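Acumular a bolsa Urier com apoio social

Hala Rawashdeh
11 de junho de 2020
Fui seleccionada para a bolsa de mérito Urier, no valor de 275 euros por mês. Recebo já 145 euros de apoio social da faculdade. O regulamento é omisso quanto à acumulação. Perco o apoio?

Masri
Depende. No meu ano ninguém perdeu nada.

Rasha Shboul
O apoio social mantém-se se a bolsa for declarada no prazo – em regra, até ao fim de janeiro. Peça confirmação escrita aos serviços.

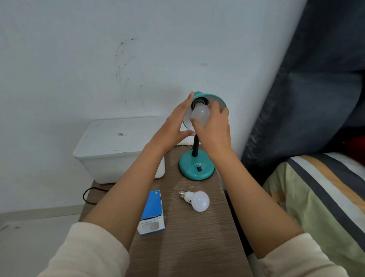 A bolsa de mérito paga apenas propinas e livros, salvo indicação expressa no contrato. O equipamento de estudo entra noutra rubrica, com tecto anual de 252 euros e factura em nome do bolseiro. Um candeeiro de secretária é aceite; a lâmpada LED, comprada à parte, conta como consumível e fica de fora.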